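Grellura Slot Review: Features, Payouts and Mobile Play

Reviewed by Colleen Arsenault for the Rumside games desk

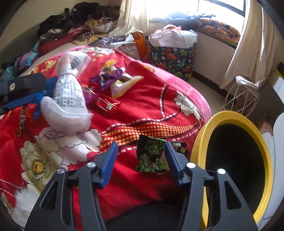 Grellura is a five-reel video slot from the developer Jivgate, offered at present through the Barroso casino lobby. The title uses 50 fixed paylines, so players set a total stake per spin and cannot reduce the number of active lines. Wins are paid from left to right, and only the highest win on each line is awarded.

The game is set in an underwater monastery. Bells, lanterns and robed eels serve as the higher-value symbols, while the lower values are the usual card ranks. The artwork is consistent throughout. The soundtrack is less successful: a short choral loop restarts after every bonus and cannot be muted separately from the reel sounds.

Bonus features

Three or more bell symbols anywhere on the reels award 7 free spins. During this round the lantern symbol becomes wild on the middle reel and remains in place until the round ends. Free spins can be retriggered once. There is no bonus purchase option and no gamble feature.

Our test session covered 286 spins at a single stake level in demo mode. The free spins round was reached twice, with one retrigger. The larger of the two rounds returned 46 times the stake. A session of this length is too short to support any conclusion on the published return, and readers should consult the information screen before playing.

Mobile play

Grellura runs in a mobile browser and requires no separate download. Fernanda Leitão repeated the review on a phone and found the controls well spaced in landscape view. In portrait view the paytable text is very small and the stake menu overlaps the balance. Loading times were acceptable on both devices.

Assessment

The base game is slow, and long stretches without a meaningful win should be expected. Players who prefer frequent small payouts may find other Jivgate titles more suitable. The free spins round is well designed, and the rules are set out clearly on two pages of the help file. We would like to see separate sound controls and a corrected portrait layout in the update planned for September.

Rumside rating: 7 out of 10

Play is restricted to adults of legal gambling age. Deposit limits may be set in the account menu.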